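4. Laying the parts out

4.1 What came out of the tins

I should say up front that I love this bit of the work, and I know it's the bit most readers of a paper on small-part storage will skim. The Alipour collection came to us in biscuit tins, coffee tins and one very heavy sock. All of it was the working stock of a repair bench in Mullstead that had kept knitting machines, timers and kitchen mixers going for a couple of generations, and it had been stored the way most repairers store things, by tipping the leftovers in with the other leftovers. Our list from the first opening ran to 600 items. Meenakshi Pai wrote it out by hand as I read the parts off to her, and we've kept the paper copy as the master (the spreadsheet version has two rows swapped and I've never found the nerve to fix it).

Of those 600, we put 79 under "gear, spur". That's a plain gear with straight teeth, the kind you'd draw if somebody asked you to draw a gear. They were the trouble group from the start. Washers are easy, springs are easy once they've been pulled apart from each other, and screws have a whole literature of their own. Small gears look far too much like one another. Two of them can share a bore and an outside size and differ by a single tooth, and you'll only find out when you try to run them together.

There was a second trouble group, which we called the "nearly washers". These are flat discs with a hole and something extra: a notch, a run of teeth on one side, a bent tab, a hole that isn't in the middle. At the first opening I had several of these down as washers. Shirin Bagheri went back through the washer tin the following morning and moved them, rather kindly, without writing my initials next to the change. I mention it for the sake of the error count in Section 6, where those changes are included.

4.2 Picking the surface

We tried four surfaces before settling on one. The first was the bare table, which is white, and it was hopeless for anything shiny. A polished gear on a white top more or less melts into it, and the bright discs were worse. You could find them well enough by feel, but we wanted people to sort by eye first and touch second, so that went.

The second was a tea towel. Teeth catch in a tea towel! I had one gear lift a loop of thread and take three neighbours with it across the row. The third was a sheet of brown wrapping paper, and I was fond of it, as you can pencil notes right beside the part. It curls, though, and anything round rolls down the curl. We kept the paper for labels and gave up on it as a surface.

The fourth was a big dark mat, and that's what we stayed with. Bright metal stands up well against it. On a light part you can see the outline of the teeth from a normal sitting height, and a hole reads as a proper dark hole instead of a faint ring. It's large enough that two people can work at it without bumping elbows, and the white of the table around the outside gives you a useful border – if something's over the border, it isn't in the sort any more. Fereshteh Kazemi called this "the shoreline" and the name stuck, so it turns up in the session notes quite a bit.

The mat has its downsides. Dust and smudges show up, and dark parts vanish on it just as shiny parts vanish on the table. We had a handful of blackened steel pieces in the collection and those were sorted separately on the wrapping paper with a book on each corner. They're left out of the timings in this section.

4.3 Light, and why the teeth matter

I hadn't thought much about light until the sessions were under way. With the lamp low and off to one side, the tips of the teeth pick up a highlight on the lit side and go soft on the other. People used that without being told to. They'd turn a gear a little at a time under the lamp, count along the bright side, turn it and carry on. Davoud Kazemi, who spent years on Dilletti knitting machines and has far better hands than mine, would put a dot of chalk on the first tooth so he knew when he'd come round again. I'd been losing my place and starting over, so I took up the chalk as well.

The flat discs behave the other way. A smooth bright face under a direct lamp washes out and you lose any stamping or wear marks on it, though the edge becomes very clear. For the nearly washers that was a fair trade. What we wanted from them was the edge anyway: is it a clean circle, or is there something cut into it? If there was any cut at all it went into its own row.

Placing a gear and a notched disc close together also turned out to help newcomers. I'd assumed that pairing unlike things would be a distraction. What seems to happen is that the eye gets a quick lesson in which teeth go right round and which only go part of the way, and after that people stopped asking me "is this one a gear?" quite so often. We began setting out a pair at the start of each session on the strength of it. Figure 4 has the small gear in both views.

Figure 4. A small spur gear on the dark work surface. In the first view it lies near a larger flat disc with a toothed notch in its edge; the second takes in more of the mat and the white tabletop.

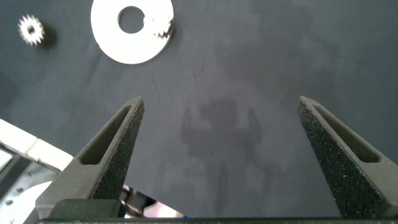
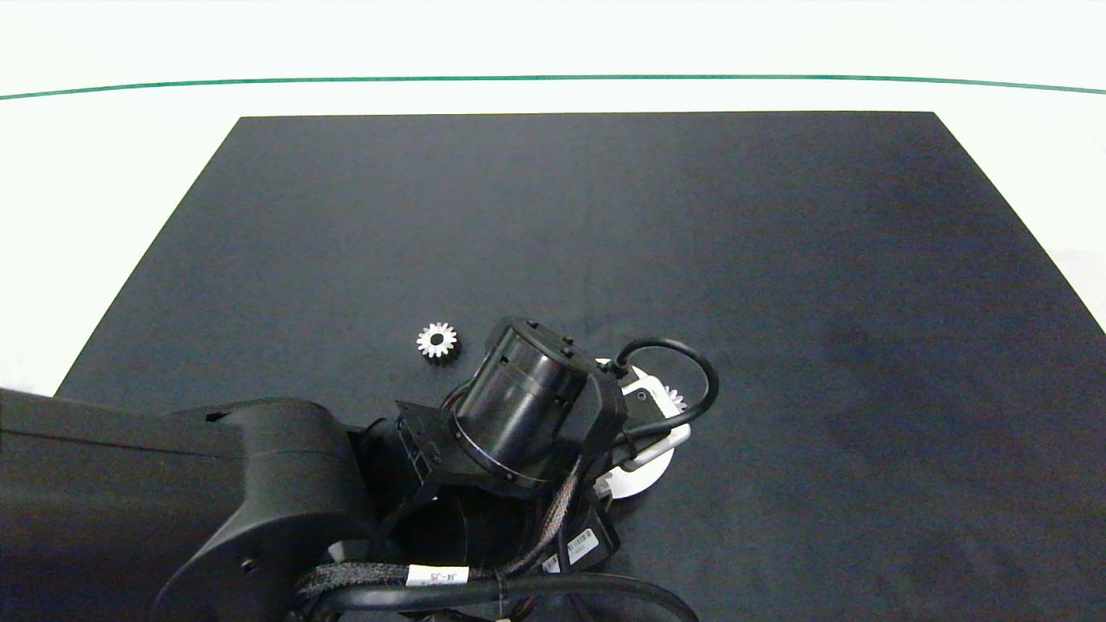
4.4 The sorting order we ended up with

Our written instructions changed a good deal between the July trial and the main sessions, mostly by getting shorter. The version below is the one dated 12/19/22, and it's the one all the results in Section 5 were collected with. I've put it into running text here, as the sheet itself is full of arrows.

You start by tipping a small amount onto the mat, never the whole tin. A cupped handful is plenty. Spread it with the side of your hand until nothing is lying on top of anything else. Then take out the things that are obviously not your business (fluff, a dead match, in one case a milk tooth) and put them over the shoreline on the white.

Next come the holes. Everything with a hole through it moves to the left half of the mat and everything without goes to the right. It sounds crude and I worried that it was, but it clears the mat faster than any other first cut we tried, and it asks for no knowledge of machines. Mahsa Ghasemi had argued for size as the first cut, and we ran it her way for a few sessions. Size works nicely at the two ends and bogs down in the middle, where people start holding parts up against each other and debating.

After that you look only at the left half. Round edge with nothing cut in it: washer row. Teeth the whole way round: gear row. Anything else: the odd row. We kept the odd row deliberately open, with no sub-rows, and told people they could leave something there and walk away from it. I think that permission did more good than the rest of the sheet put together. Before we had it, one lever with a stub of thread on the end held up an entire session.

The gears get counted last, and only the gears. Lay each one flat, chalk a tooth, count round, write the number on a slip of wrapping paper and set the gear on its slip. We asked for two counts by two different people. Where the counts disagreed a third person did it, and where all three disagreed we went and had lunch. (It happened once. There was a broken tooth, and the argument was over whether a gap counts. We now say it does.)

4.5 How long a tray takes

Each session was set at 30 minutes of sorting, with the tipping out and packing away not included. I picked that length for no better reason than that my own eyes start to go at that point, and I was pleased to see most people's pace drop off near the end as well. Shirin's didn't. She's faster in the last five minutes than in the first five, in every session we have, and I haven't a clue what to do with that except report it.

Talking made less of a difference than I'd expected. Pairs who chatted through the whole thing, about grandchildren and the Holska ferry and so on, sorted the left and right halves at the same pace as the quiet pairs. They slowed down at the tooth counting, as you'd imagine, and most went silent at that stage without anyone suggesting it.

At the close of the last session we checked the slips against Meenakshi's list and could match 592 items. That leaves eight missing. Two springs had gone under the radiator, and we've found those in the meantime but left the total alone. The other six are small, and my money's on the tea towel, which went through the wash before anybody thought to shake it out.

4.6 Things I'd change

I'd put a raised edge around the mat. A strip of felt would do. Gears lying flat stay where they're put, but stand one up on its teeth for a closer look and it'll be off across the table the moment you let go.

I'd also buy a second lamp. With only one, the person on the far side was always working in somebody else's shadow, and the session notes for that seat have noticeably more recounts in them. We swapped seats halfway through from the ninth session on, so the earlier sessions should be read with that in mind. The seat-by-seat figures are in the appendix, with Davoud's chalk counts listed in their own column.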